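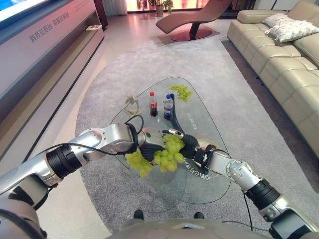
Two hands, one bunch of grapes: a Vurnasel robot at work over the glass table in the showroom lounge.

Rasha Nimri still winces when she talks about the spring the grapes went everywhere. She runs the floor at Zamani, where visitors come to see what a home robot might do on an ordinary afternoon, and for weeks the fruit had been the part people liked best. The robot would reach over the table, take a bunch between its hands and hold it up, and somebody in the crowd would always say "aww," as if it were a puppy.

Then one morning in April, a little after ten, the left hand kept closing. It didn't snap or jerk, she says, it just went on squeezing, very politely, while juice ran down onto the glass and a family of four took a step back. Rasha got to the stop button in a few seconds. No one was hurt, and the carpet came clean in the end (it took 2 tries and a borrowed machine), but she closed the lounge for the rest of the day and called Raminov, the small outfit that looks after the software.

Raminov sent Eun-ji Wi, who spent most of a week on the floor with a laptop on her knees. She went through 1,176 recorded grasps, going back to the winter, and what she found was a slow slide that everyone had walked past. One of the pressure readings had been drifting lower, a hair at a time, so the hand believed it was holding the fruit more lightly than it was. The program that should have caught this, a checker called Wivutus, compared each grasp only with the 50 before it. A drift that slow looked perfectly normal.

"It was grading itself on a curve," Eun-ji told me over tea, and she didn't seem to be joking.

The repair was plain enough. Grip is now checked every morning against a fixed weight of 825 grams, and if the two hands disagree, the robot stays parked until a person has looked at it. There is a hard limit on squeezing as well, which Rasha had assumed was there all along — she is still a bit cross about that.

Visitors stand farther back these days, behind a line of tape she put down herself. She buys the grapes on her way in, and she has started picking the firmer ones.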